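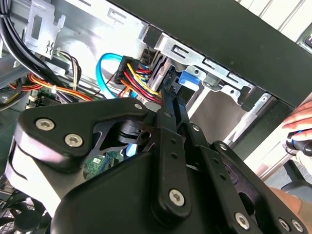

A member of the Korkcombe list wrote at 11:40 p.m.:

> I don't see why my ranger can't already be in Zondgate when the
> gates close. I said in my July post that she was leaving the
> Mernura camp, and the siege thread didn't start until after that.
> She rides light, she knows the hill road, and she has a letter of
> passage from the House of Geraghty. If the smugglers get to be
> inside the walls, I think she should too. Also, can we please
> settle how healing works before somebody's character dies over it?

I went back through the archive before answering, so this is longer than I meant it to be.

On the ranger first. The map page gives the hill road from the Mernura camp to Zondgate as 60 miles. The travel rule is two days for that distance on a good horse, three if it rains, and it was raining in the camp thread because three different people wrote that it was. The gates closed on the evening of the second day. By the rules as written she gets there the next morning and finds the road blocked.

The smugglers were inside because their player posted them inside, in the tavern thread, well before any of this started. I checked. It's turn 117 and they had been drinking in there since turn 109.

I know that is not what you wanted to hear. I would still like the character in the siege, and there are a few ways to do it without moving the clock. She could reach the outer camp and be taken for a courier. The besiegers have been waiting for news from the coast and have no reason to doubt a rider with a sealed letter. The Geraghty seal would get her as far as the officers' tents, and the house has kept quiet about which side it is on, so both armies have to be polite to her for now. Or she could try the river gate at night. The player who runs the gate sergeant has said he can be bribed, and the price in the tavern thread was 60 silver. Your sheet says you have less than that, but the letter might be worth something to him.

Please pick one and post it as an attempt. Don't write the sergeant's answer. His player gets to do that, and the same goes for everybody who has a scene at the wall. We had trouble over this in the harbor story, where one post had a captain surrender before his own player had read that there was a fight.

On healing. The old page says a healer may "restore a wounded companion" once per battle. It doesn't say how far, and people have read it in different ways. Some of you have been closing cuts and stopping bleeding. Others have had characters get up from a spear in the chest and fight on in the same post. I have played it the first way and I think the siege needs it played that way, or the wall fighting has no weight to it.

What I suggest for this story only:

A healer can keep a dying character alive until the end of the battle. That character is out of the fighting and has to be carried or left. Small wounds can be closed, and the character goes on, but the wound should show up in later posts. A healer who does either of these has to rest through the next turn. Healing potions count the same as a healer's touch, except that the person who drinks it is the one who rests.

Death stays with the player. If your character is hit badly and you want them to live, they live, but they may end up a prisoner or lose the use of a hand. Nobody can kill another person's character without asking. That was always the rule, and I only repeat it as two people have joined since the harbor story ended.

The warlord's side also asked whether their war mages count as healers. The sheets say they trained in fire and wards, so I would say no. If one of them wants to learn it during the siege, write it over several turns and let it go wrong a few times.

If you object to any of this, reply on the list and not to me directly — I lost track of two private threads last time and approved opposite things. I'll leave it open until the next turn goes out and then change the rules page.

One more thing on posting. Please trim the quoted text when you reply to a story thread. The last battle post had the whole of the previous four under it, and people who get the digest have to scroll past all of it to find one paragraph about a ladder.

The granary is still on fire, by the way. It was set alight in turn 115 and neither side has mentioned it since. Somebody inside the walls should probably deal with it.

— Korkcombe list moderator

Home Threads Characters Map Rules Digest settings

Recent on this list
Siege of Zondgate, turn 117: the east wall
Character sheet: the gate sergeant (revised)
Re: Re: Who holds the river gate?
Mernura camp, rain and bad news
House of Geraghty: letters and seals
Harbor story, closing posts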